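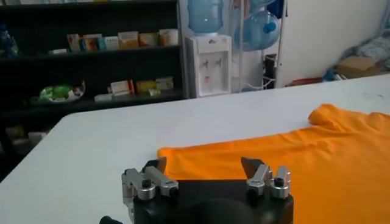 白いテーブルに広げたオレンジのTシャツ

毎日暑いですね。わたしはこの夏、とうとう衣替えというものをやめてしまいました。やめたというか、7月に押し入れを開けたら冬物のセーターが上の段でくしゃっとなっていて、そのまま閉めたんです。で、しばらくしてから「いや、これはまずい」と思い直して、家じゅうの服を全部出すことにしました。今月はその話を書かせてください。布と染めのお便りなのに片づけの話で恐縮ですが、最後はちゃんと染めの話になります(たぶん)。

さて、全部出してみてびっくりしたのが、Tシャツの多さです。首まわりが伸びたもの、旅先で買ったもの、イベントでもらって一度も着ていないもの。好きで買った記憶があるのは半分もなくて、あとはいつのまにか家に来ていた子たちでした。捨てるのは苦手です。布をさわる仕事をしていると、どんなにくたびれた綿でも「まだ何かになるんじゃないか」と思ってしまって、これがもう困りもので。

それで今回は、三つの山に分けました。着る、人に譲る、切る。この「切る」の山がわたしには大事で、Tシャツの生地というのは切りっぱなしでもほつれにくく、横に引っぱるとくるんと丸まってくれるので、ひもにするのにちょうどいいんです。裾の縫い目を落として、2センチ幅でぐるぐると切っていくだけ。脇に縫い目のない丸胴のものだと、つなぎ目なしで長い一本が取れて、これが気持ちいい! 脇に縫い目があるものは途中でごろっとしますが、わたしはあまり気にせず編んでしまいます。

できたひもで何を作るかというと、うちではまず鍋敷きです。太い針でざくざく編んで、一晩で一枚。去年はコースターばかり作っていたのですが、小さいものは途中で飽きるのに数だけはいるので、わたしには向いていませんでした。鍋敷きなら一枚できたらおしまい。色も、白っぽいのと濃いのを一本ずつ混ぜると、それなりに見えてくれます。プリントの入ったところは、裏の白い面が外に出たり絵柄がちらっと出たりして、編んでみるまで分かりません。ゴムっぽい厚いプリントは針に引っかかるので、わたしはそこだけ避けて、雑巾のほうに回しています。

そうそう、譲る山の行き先も書いておきますね。駅の裏のリサイクル店Wirariさんが、この夏は綿の古着を袋で受け取ってくださっています。洗ってあれば多少色があせていても大丈夫とのことで、わたしも大きな袋をひとつ持っていきました。帰りに店先の棚を見ていたら、いい感じの麻のシャツを見つけてしまい、袋ひとつ減らして一枚増やすという、いつもの結果に。まあ、差し引きでは減っています。減っているはずです。

残った「着る」の山については、しまい方を変えました。今までは平らに重ねていたのですが、下のほうのものが永遠に出てこないんですよね。引き出しの深さに合わせて小さくたたみ、立てて並べるようにしたら、朝の支度がずいぶん楽になりました。たたみ方は人それぞれだと思いますが、わたしは背中を上にして広げ、両脇を折って細長くしてから、裾から三つに折っています。大きなしわはたたむ前に手のひらで外側へのばしておくと、次に着るときアイロンがいりません。(いらないということにしています。)

ここでやっと染めの話です。どの山にも入れられなかった白いTシャツが何枚かあって、黄ばんではいるけれど形は好き、という困った子たち。これを玉ねぎの皮で染めてみました。皮は台所で春からこつこつためていたもので、乾いたまま紙袋に入れておいただけです。布の重さと同じくらいの皮があると、しっかりした色になります。20分煮出して、こして、水で湿らせておいたシャツを入れて、また火にかけて。ミョウバンで色を留めると、あたたかい黄色になりました。お店で売っているような鮮やかなオレンジにはなかなかなりませんが、これはこれで夏の終わりによく合います。綿は色が入りにくいので、先に豆乳を薄めた液にくぐらせて乾かしておくと、入り方がだいぶ違います。わたしは一枚目でこれを忘れて、なんとも言えない薄いベージュのシャツができました。今日も着ています。

というわけで、来月のTotau布の会は、この玉ねぎ染めをみんなでやってみようと思っています。会場はいつものSasakiビルの2階、参加費も変わりません。染めたい綿のものを一枚と、エプロン、ゴム手袋、それから玉ねぎの皮を! 皮はいくらあっても足りないので、今日からぜひ取っておいてくださいね。赤玉ねぎの皮は別の袋でお願いします。混ぜると思わぬ緑がかった色になることがあって、それも楽しいのですが、一度は分けてやってみたいので。

Tシャツのひもで編みたい方は、よく切れる裁ちばさみもお持ちください。会のはさみは、このあいだ誰かが(わたしです)紙を切ってしまって、いま研ぎに出しています。

お申し込みは、このお便りへの返信か、会場の入口の用紙でどうぞ。

2019年8月12日
Totau布の会 お便り係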